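How to run a hands-on robot table at an open day

Posted 29/06/2020

I've now done the handheld gripper table at our Ditville open day enough times to have opinions, and I keep getting asked how we set it up, so I'm finally writing the whole thing down in one place. If you've got a pair of handheld grippers, a table and a few hours, you can do this too. It's a really fun demo! People come in expecting to stand behind a rope and watch, and then you put the things in their hands.

What you need

A tabletop that doesn't move. I can't say this loudly enough. Clamp it at the front corners, both sides, and then lean on it with your full weight before the doors open. Visitors lean. Kids lean a lot.

Two handheld grippers, left and right, on cables long enough for a short person and a tall person. Ours come from the Garnonow kit, and I added extra slack after the first year.

Some everyday things to pick up. We use books and a clear open-topped box. I tried blocks once and people got bored fast, but everybody has an opinion on how to pick up a book.

A printed sign with the task in big letters. One sentence.

Setting up

Get the cables sorted before you put anything on the table. I run them off the front and the side and let them hang in a loose loop, then I walk around where the visitors will walk and see if I catch my foot. (I have caught my foot. In front of a school group from Citdale.)

Next put the box toward the back, in the middle, where both hands can reach it. Books go in front of it or leaning on it. A book lying completely flat is the hard one, so save that for people who've already had a turn and are feeling brave. A thin paperback is worse than a hardcover, by the way. The cover bends and the jaws slide right over it.

Keep the lights on over the table and turn them down behind it. We hang dark curtains around the area and it makes a huge difference to where people look.

Running a turn

1. Let the visitor squeeze each gripper in the air a few times. Don't talk during this part, they won't hear you anyway.

2. Ask them to touch the table with the tips of the jaws, gently. Most people come down too high or too hard at first.

3. Start with a standing book. Grab it by the spine or the top edge, lift it a little, put it back.

4. Now two hands. Hold the box still with one gripper and lower the book in with the other. People get very quiet here and it's my favorite bit.

5. If they want more, give them the flat booklet. The trick is to slide it toward you until an edge hangs over the table, then pinch. Let them find that on their own if you can stand the wait!

I allow 8 minutes a person, and that includes the chatting. Last August we tried shorter turns to get through the line and everyone left grumpy, me included.

A few things that went wrong

The first year I put 11 objects out at once, which was way too many. Nobody could decide and half of them ended up on the carpet. Fewer is better, and swap them between visitors.

Wipe the handles. Just do it every time, it takes a second.

And if you're using the Delić mounts, check the screws on the plates at lunch. Mine had worked themselves a bit loose by the afternoon, and the visitor thought she'd broken it, poor thing. I keep a screwdriver in my back pocket now, plus a spare one in the cable bin for when I lend the first one out and never see it again.

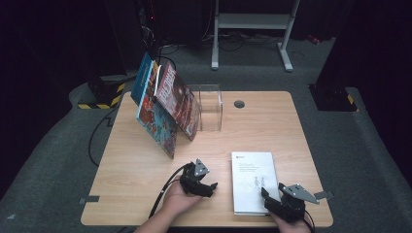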